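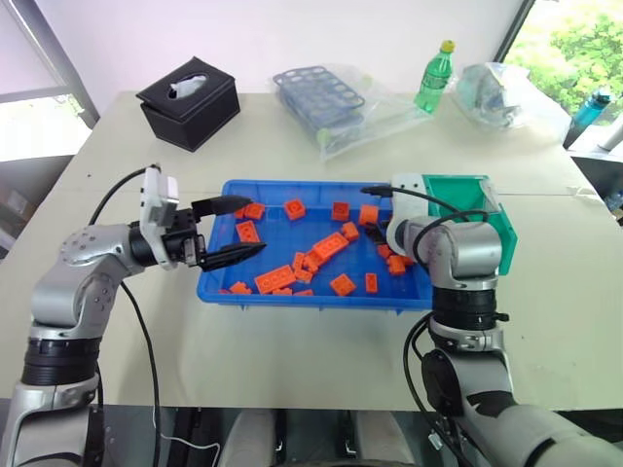
Who are we looking for to run the summer building club at Kundska? Someone who likes children, can keep a room cheerful in wet weather and is happy to work six weeks from the end of term.

Asden Play Association
Summer Building Club Leader (fixed term, paid)

The building club is the part of our summer that families ask about first, usually in March when it is still sleeting. It runs in the long room at Kundska, the old grain store behind the market, and takes children from 6 to 11. They build bridges, harbours, marble runs, castles with far too many staircases, and last year a whole town with its own bus timetable (the timetable was the most argued-over part of the whole summer, and it was wonderful to listen to). We want a leader who would have enjoyed that argument as much as we did.

What you would be doing

You would plan and lead a morning session and an afternoon session each weekday, with two paid assistants alongside you. Each week has a loose theme, and you choose the themes. Past ones include rivers, things that balance, homes for animals and a very popular week on lighthouses. Mornings tend to be for the younger ones and are fairly gentle. Afternoons get more ambitious and a good deal louder!

You would also look after the store cupboard, order what runs out, keep the register, and talk to parents and carers at the door. Each Friday-style showing at the end of the week is open to families, and you would be the one welcoming them in and making sure every child who wants to explain their model gets the chance.

Who would suit it

You have worked with groups of children before, in a school, a play scheme, a library, a Scout troop or something of the kind. You don't need a teaching qualification. You don't need to be an engineer or an artist either, though if you are, bring it with you. We care much more that you can sit on the floor beside a child whose tower has just come down and be properly interested in why.

It would help if you:
- have a paediatric first aid certificate, or are willing to take the course (we pay)
- have planned sessions for mixed ages
- speak a second language, as a good number of our families do
- can lift and carry storage crates, or organise someone who can

An enhanced background check is required and we arrange it for you.

Hours and pay

The post is 30 hours a week for six weeks, plus 17 paid hours of planning time beforehand, which you can fit around another job. Pay for the whole contract is £3,400, with holiday pay on top. Lunch is provided from the Buzatu bakery next door, and their cheese pasties are very good. If you are coming by bus, the Heveo stop is a short walk away. There is a bicycle shed but no car park.

Where you would be working

The long room has big windows, a sink at child height and a small kitchen. The step-free entrance is on the yard side. There are nearly 60 children on the books over the summer, never all at once, and plenty of them come back year after year.

How to apply

Send us a letter of no more than two pages telling us about a session you have run, what you had planned, and what the children did with it. Add the names of two people who can speak about your work. We don't need a CV, though you may send one. Letters can be handwritten, typed or recorded as a short audio message if you find that easier.

Applications reach Ghazal Shokri, play manager, at the Kundska office by 2018-04-27. Please quote reference 1745. If you would like to see the room first, ring the office and Ghazal will gladly show you round and put the kettle on.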